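Home | Lists | Archive | Threads | Search | Help

Tronden Teaching Stores list
Subject: Re: Setting out of the marked block kits before loan
Posted April 2026
3 comments | 5 shares

Dear colleagues,

I write in reply to Ms Liao's message, which is quoted in full below for those who have joined the list in the meantime. The Stores Office has considered the points raised and is now able to give a ruling on each of them.

> From: Lai-ching Liao
> To: Teaching Stores list
>
> Dear all,
>
> Of the 19 block kits returned to the Ametepe building at the end of last term, several came back with the white blocks and the flat tray put away together, one on top of the other. On two of the trays the printed tags had been scuffed at the corners. The loan sheet says only that the kit should be "returned tidy", and borrowers have understood this in different ways.
>
> May I ask the Office to say (a) whether the blocks should be stood up or laid flat when a kit is set out for checking, (b) whether the large container with the pegs counts as part of the kit or as part of the room, and (c) who is to replace a worn tag?
>
> With thanks,
> Lai-ching Liao

On point (a), blocks are to be stood upright on the table, clear of the tray, with their tags uncovered. They may stand on either side. The tray itself lies flat with its tagged face upwards, and nothing is to be placed upon it at any time, whether in use or in storage. Borrowers who need to stack items for carrying should use the card dividers, which are held in the cupboard outside Room 530.

On point (b), the container is part of the kit. It was entered in the register under the room in error, and Mr Kashindye has corrected the entry. It should accordingly be signed out and signed in with the blocks. The four pegs inside it are not to be levered up or used as handles, and small items should not be left in the hollows at the top of them.

On point (c), borrowers should not replace tags themselves. A tag which is lifting or marked should be reported to the Stores Office, quoting the shelf number of the kit. Replacements are printed on the Uvemik label stock and are fixed by Stores staff only. Tags cut from ordinary paper have been found on several blocks and will be removed.

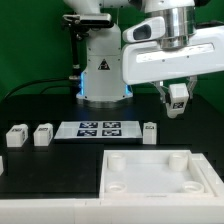 Reading time: 3 minutes

The tray has its four tags two by two in the middle, with two blocks to the left of it and a taller one to the right. The container stands at the front on the right-hand side. 

The revised loan sheet will come into force in June. Until then the existing sheet remains valid, and kits already out on loan need not be brought back early. Departments which hold kits in Reltar cases should keep them in those cases between loans.

Any further questions should be sent to the list in the usual way, so that the replies are available to all borrowers.

Yours faithfully,

Kam-wah Su
Stores Office, Tronden

Previous in thread | Next in thread | Back to index

Comments (3)

Yi-chun Mok
Thank you for the clear answer on the container. Ours has been on the room list for years and we will amend our copy.

Wing-yan Tsao
Could the Office confirm whether the dividers may be kept with the kit for the length of the loan? We are two floors down from the cupboard.

Kam-wah Su
They may, provided that they are written on the loan sheet.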